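Working rules for a two-arm dish handling cell: project report, second part

The first part of this report covered how we chose the task and what the arms can and can't reach. This part is about the rules. When we started in June there were no written rules at all, only habits, and each of us had different ones. By the end of the first fortnight we had two chipped plates and a pile of recordings that couldn't be compared with each other, so we stopped and wrote things down.

We began with the general guidance for shared robot workspaces that our course gives out. It is good on keeping people away from moving arms and has very little to say about crockery. For that side we read the handling notes that Granimeck puts out for its kitchen line, and adapted what we could. The result is a sheet of 8 rules, taped to the door of the lab. The four that changed the way we work are set out further down.
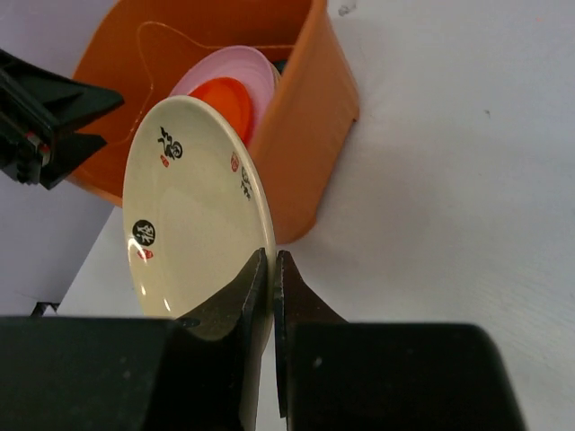

Flendano College – Applied Robotics Project Group
The rule we argued over longest was the grip rule. A plate is to be held by its edge with one finger on each face, and the fingers close slowly until they meet resistance, then stop. Some of us wanted a fixed closing width for every plate, as it is easy to program and easy to check. The trouble is that our plates came from an op shop and no two are the same thickness. A width that holds one plate firmly will drop another. We settled on a force limit, set low, and a short pause after closing before the arm is allowed to lift.

The second is the basin rule. Only one arm may be over the basin at a time. The other arm has to wait outside it, and the program has to check this before each move and not just at the start of a run. We had a near miss early on when both arms went for plates at the same moment, and the person at the stop button was looking at the screen. From then on, whoever holds the stop button does nothing else. They don't take notes or talk to visitors, and they hand the button over in person when they want a break.

Third, the table. Every item is to be laid flat with enough clear space around it for an open gripper. We first marked positions with tape, but the tape lifted and the arms caught on it, so the positions are now kept in the software and checked by eye. Anything that isn't part of the run comes off the table before power goes on.

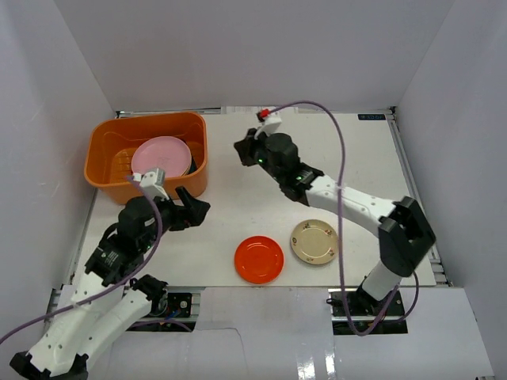
Fourth, the cables. Any cable that moves with an arm needs enough slack for the full reach, but not so much that it can drag a plate or catch on the other arm. The check is done by hand with the motors off, moving each arm slowly through its whole range. It takes 4 minutes and we do it at the beginning of every session. It was the least popular rule and it is the one that has found the most faults.

We then tested the full sheet. Between the day it went up and 15th July we logged 336 transfers, a transfer being one plate picked up and set down again. Our target had been 1,000, which we now think was too high for a group our size with shared lab hours. No plates were chipped in that period. We did have several dropped from a low height, nearly all of them during the lift, and most came from runs where the pause after closing had been shortened to save time. We have since locked that setting.

The log sheets themselves need work. We used the free version of Stokora to store them, and it let people leave fields blank, so for the early entries we can't say who held the button or which force limit was in use. Those entries are kept in the totals but left out of the comparison tables in the appendix.

There are limits to all this. The rules were written for dry plates and small dishes, and we haven't tried bowls or cups. They also assume that everyone in the room has done the induction. A second group, working from the Šimko building, has asked for a copy of the sheet, and we have told them the force limit will have to be set again for their own grippers.

The full sheet, the blank log form and the induction checklist are in the appendix. Comments on the wording of the basin rule would be especially useful, as it is still the one new members misread.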